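Looking after cricket kit at home

Cricket gear is dear to replace and most of it wears out through bad storage, not through play. What follows is what we do in our house, with two players and one small utility room. It was first put together for the parents at Prestport juniors and last tidied up on 07/06/2018.

Knocking in a new bat

A bat sold as "ready to play" still wants some work at home. Rub a teaspoon of raw linseed oil into the face, the edges and the back with a soft rag, keeping it off the splice, the stickers and the handle. Lay the bat flat, face up, overnight. Wipe off what is left and do it again the next day. Two thin coats are better than one thick one, as too much oil makes the willow heavy and dead.

Then take a bat mallet, or an old ball in a sock, and tap the face gently for ten minutes at a time. Work up in force over several evenings. The edges need glancing blows to round them off. Never hit them square on. Helge Haugen, who has run the nets at Clavbridge for years, tells his players to allow 4 hours of mallet work before facing a hard ball, and I have never had a bat crack early by following that. Warn the neighbours.

If the bat has a clear protective sheet on the face, oil only the bare wood. Oil will not get through the sheet and it lifts the glue at the edges.

Drying pads and gloves

Take everything out of the bag as soon as you are home. Wet gloves left in a zipped bag go stiff and start to smell within a day or so, and the palms will split along the creases. Open the straps, pull the fingers straight and hang each glove cuff down so the damp can get out. 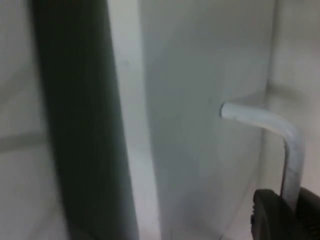
Keep them away from radiators and tumble dryers. Leather palms dried quickly turn to cardboard. A cool room with a window open is enough, and a fan helps in a wet August. Pads can stand upright against a wall with the straps undone. Stuff the knee roll area with newspaper if they are soaked through, and change the paper after an hour.

For smell, put a spoonful of bicarbonate of soda in each glove, leave it overnight and shake it out over the bin. Inner gloves can go through the machine at 30 degrees with the shirts. Batting gloves cannot, whatever the label says -- the padding shifts and never goes back.

Getting grass and ball marks out of whites

Do not start with hot water. It sets grass stains. Brush off any dry mud first, then dab the green patches with white vinegar and a little cold water and leave them for half an hour. Rub in some ordinary washing-up liquid, rinse, and wash as normal.

Red marks from the ball are harder. They are mostly dye and polish, so they need something to shift the grease before the wash. A bar of plain laundry soap, wetted and rubbed along the mark, does most of it. Soak the trousers in oxygen bleach powder for two hours afterwards. Chlorine bleach turns polyester yellow and should stay in the cupboard.

Dry whites outside if you can. Sunlight fades what the wash has left behind.

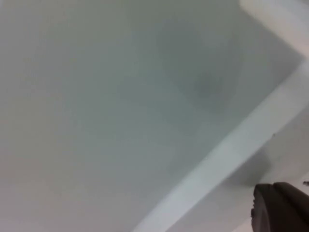
Shoes and spikes

Take the spikes out at the end of the season and put a smear of petroleum jelly on each thread before they go back in. If one has seized, a drop of light oil left overnight will normally free it. Clean the soles with an old washing-up brush while the mud is still damp.

Whitener goes on last, in a thin coat, over shoes that are fully dry. Take the laces out first and wash them in a sock.

Winter storage

Give the bat one more light coat of oil and stand it somewhere cool, off a concrete floor. Lofts are too hot and garages are often too damp. Leave the bag unzipped with the pads on top.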